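News > Screen > Announcements

Furelach is coming back for a second season, and yes, we're doing the rewatch properly this time

For immediate release

I'm so happy to finally be able to say this out loud: Furelach has been renewed! Season 2 starts filming in March, and those of us at Claltside who have been sitting on the news since before the holidays can stop changing the subject at dinner.

If you're new here, Furelach is our slow, salty family drama set in the harbour town of Rindumden, where the Halvorsen sisters run the last ferry and have barely spoken since their father's funeral. I created the show and wrote most of the first season at my kitchen table, so you'll forgive me if I get a bit carried away in a press release. (I asked if I could write this one myself. They said yes, within limits.)

The new season picks up the morning after the ferry fire. I'm not going to tell you who was on board. I will tell you that the younger Halvorsen has taken the job at the harbour office she swore she'd never take, that the older one is living above the bakery, and that the two of them have to share a scene in the very first episode. I've read all your theories about the second lifeboat. One of you has it, and I've decided not to say which theory it is because I'd like to see the arguing continue through the winter.

A few people have asked me if the older sister is meant to be the villain now. I don't see her that way. I think she's someone who made a terrible choice in the finale and then went home and did the dishes, and I wanted to spend more time with a person like that. You're allowed to disagree! Plenty of our writers do, and the room got pretty loud over it. The harbour office storyline came out of one of those fights, and it's my favourite thing we've written so far.

We've kept the same running time and the same theme music. The opening titles are new. There's also a bit more humour this year – the first season could be grim, I know, and my own mother gave up partway through and had to be talked into finishing it. The town gets a proper winter, too, with the strait iced over and everyone stuck with the neighbours they've been avoiding.

Now, the rewatch. Before the new episodes arrive we're running a group rewatch of season 1 on the Claltside site, one episode each evening, with an open discussion thread that goes up at 8 p.m. when the episode starts. I'll be in the threads myself for the first 5 episodes, answering whatever I'm allowed to answer. Please mark your spoilers if you're talking about the finale, as we've got lots of first-time viewers joining us and the funeral episode really does work best cold.

We're also holding a live screening of the season 1 finale at the Rindumden community theatre, which some of you will recognize as the inside of the ferry terminal. There are 80 seats and they're free, though you do need to book through the Claltside events page. Doors open at 6:30 p.m., and I'll stick around afterward for questions. Bring a warm coat – the lineup is outdoors and the wind off the water isn't something we added in post.

Reviewers and podcasters who'd like early episodes or an interview can write to the Claltside press desk through the contact form on our site. Please tell us where your piece will run and when you need things by, and we'll do our best to get back to you quickly.

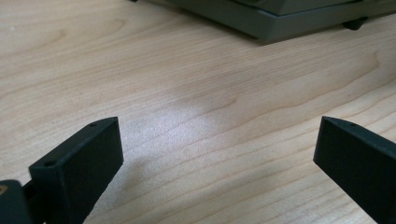 And keep sending your letters about the show, even the cross ones. I read them with my morning coffee, and the one defending the harbour master for four pages very nearly changed my mind about him.

Recent announcements
Furelach season 1 soundtrack now streaming
Claltside opens script submissions for new writers
Filming in Rindumden: road and parking notices
How we built the Halvorsen ferry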